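Forums > Robotique et automatisation > Manipulation > Tâches ménagères : où en est-on ?

Sujet : Débarrasser une table, chargement lave-vaisselle : faisable aujourd'hui ou pas ?

mdelorme_auto
Je reprends une question posée dans le fil sur les préhenseurs, où elle était hors sujet. On nous présente régulièrement des bras qui rangent une cuisine. Ma position après deux ans de cellule de conditionnement : la saisie d'un objet rigide connu, à pose approximativement connue, est réglée. Le reste ne l'est pas. Je voudrais des retours de gens qui ont mesuré quelque chose, pas des liens vers des vidéos.

vis_sans_fin
Tout dépend de ce qu'on appelle réglé. En atelier, un taux d'échec de 1 % sur une prise arrête la ligne plusieurs fois par poste. À la maison, 1 % sur des assiettes, c'est un service à racheter tous les ans.

Katari
Nous travaillons précisément sur la vaisselle plate. Plan de travail couvert de papier kraft, zones délimitées au ruban de masquage bleu, une seule assiette blanche à rebord par essai. La consigne est de la prendre et de la déposer dans une autre zone. Le quadrillage sert à fixer les positions de départ et à noter l'écart à la dépose. 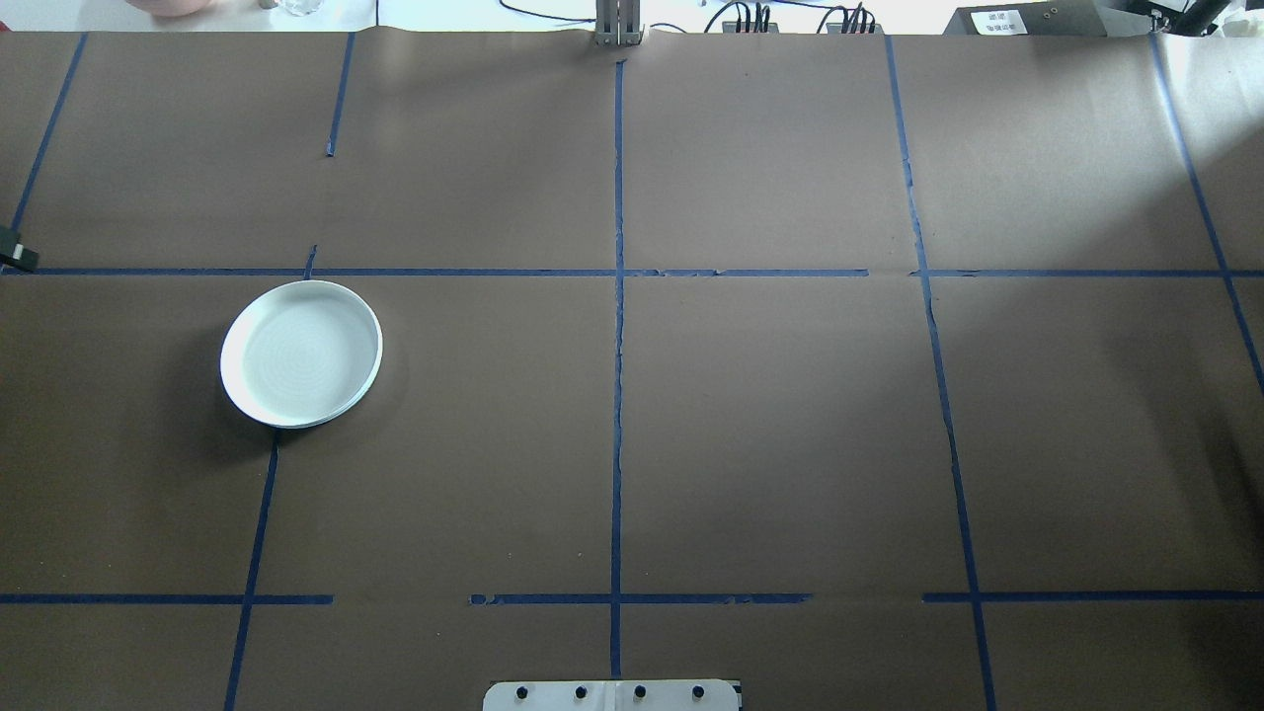 Est-ce qu'une assiette posée à plat est plus difficile à saisir qu'un bol ?
Nettement plus : le bord est bas, la pince doit passer dessous ou pincer le rebord de biais, et l'effort de serrage crée un couple qui fait basculer la pièce dès qu'on lève.

Sur 600 essais, les échecs se concentrent sur la phase d'approche. Si la hauteur estimée du rebord est trop grande, les doigts se referment au-dessus. Si elle est trop faible, ils appuient sur le papier et la commande en effort coupe. Une fois l'assiette en l'air, la dépose pose peu de problèmes.

mdelorme_auto
Donc 600 essais avec une assiette unique, sur fond mat et contrasté. Vous conviendrez que ce n'est pas une table de fin de repas.

Katari
J'en conviens. C'est une mesure de base. On ne peut pas attribuer un échec à l'encombrement tant qu'on ignore le taux sans encombrement.

Brodie McKinnon
Je ne suis pas d'accord avec la conclusion implicite de mdelorme. (Excusez mon français.) Chez Carker, nous avons remplacé la pince par une ventouse à soufflet pour la faïence et le problème du rebord disparaît. On descend au centre, on fait le vide, on lève. Trois références d'assiettes, même programme. Vous vous imposez une difficulté liée à l'outil.

vis_sans_fin
Ventouse sur assiette propre et sèche, oui. Avec de la sauce, le venturi aspire la sauce. Nous avons changé trois filtres en un mois, en août, sur une démo en restauration collective. Et certains fonds d'assiette ont des stries concentriques : il faut une lèvre souple, donc moins de tenue latérale, donc des accélérations réduites.

Brodie McKinnon
Chez nous les assiettes sortent du tunnel de lavage. Je parle de rangement, pas de débarrassage. Ce sont deux métiers.

mdelorme_auto
Là-dessus nous sommes d'accord. Le rangement après lavage est un problème industriel classique. Le débarrassage, non : restes, couverts croisés sur l'assiette, verre à moitié plein à côté, serviette coincée dessous. Chaque cas demande une décision avant le geste.

skov_p
Question de méthode pour Katari. L'éclairage est-il contrôlé ? Avec une caméra en tête et une source latérale, on obtient une zone de papier presque grise d'un côté, et le contraste avec une céramique blanche s'effondre. Nos estimations de pose se dégradaient systématiquement de ce côté-là.

Katari
Non, pas contrôlé, et c'est volontaire pour cette série. La position de départ est consignée par zone, on pourra donc croiser avec les échecs. Je n'ai pas encore fait le calcul et je ne veux pas avancer de chiffre.

skov_p
Faites-le avant d'ajouter des objets. Nous l'avons fait après, et il a fallu reprendre toute la série.

vis_sans_fin
Pour revenir au titre du fil : je réponds « faisable » pour vider un lave-vaisselle au panier supérieur fixe, cadence sans importance, un humain dans la pièce. « Pas faisable » pour le remplir derrière une famille. La cadence est d'ailleurs l'oubliée de la discussion. Si la machine met une minute par assiette, personne ne l'attendra.

Brodie McKinnon
Elle peut travailler la nuit. La cadence compte en atelier, beaucoup moins chez un particulier.

vis_sans_fin
La nuit, avec un bras qui casse une assiette sur cent. Je vous laisse l'installer chez vous.

mdelorme_auto
Katari, si vous passez à deux assiettes empilées, je suis preneur des résultats, même mauvais. La séparation d'une pile est le point sur lequel je n'ai trouvé aucune donnée exploitable.

Katari
C'est prévu après le croisement par zone. Je reposterai dans ce fil.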